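Spent the morning of 27th April at the Ultach open day, mostly in the picking lab. Short thread for anyone who couldn't get a ticket.

1/ You sign in, get a sticker, and go round in groups. Ours was told we'd have 20 minutes in the lab and we got nearer an hour. No complaints from me.

2/ First stop was a talk by the people from Biltel, who write the software that decides where the gripper goes. Slides were heavy going. The useful bit: the arm isn't told what the objects are, it's only told to find something it can get hold of.

3/ Then through to the arm itself. It's a big one for such small jobs - bright plastic things, a toy vehicle, a wrapped snack or something like it, all in one metal bin. Cables run along the top of the arm and hang down past the wrist.

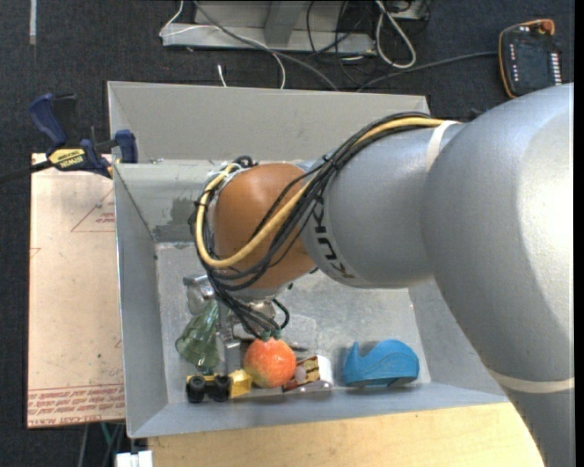

4/ Does it learn from the picks it gets wrong? It keeps a record of every attempt, good or bad, and the whole lot goes into the next round of training.

5/ They run it in blocks of 1000 attempts. The block before ours had 652 clean picks, which they were open about. Thin things lying flat against the side are the worst, apparently.

6/ Someone in our group asked about speed. They keep it slow on visitor days and there's a line on the floor you stay behind. A person can clear a bin much faster and they said so.

7/ I asked what it's for in the end. Returns sorting, mainly. Damasceno have a warehouse where mixed boxes come back all day and staff go through them by hand. A trial there is planned for July, two arms to start with.

8/ Prarnano had a table by the door with gripper fingers you could handle. Three types, the soft ones much stiffer than I expected. Worth a stop if you go, but the queue gets long after 11.

9/ Practical stuff: parking is round the back, the cafe takes cards only, and the lab is up a flight of stairs but there's a lift if you ask at the desk.

10/ Next open day isn't fixed yet. Tickets for this one went up on their site with very little notice - I'll post the link when I see it.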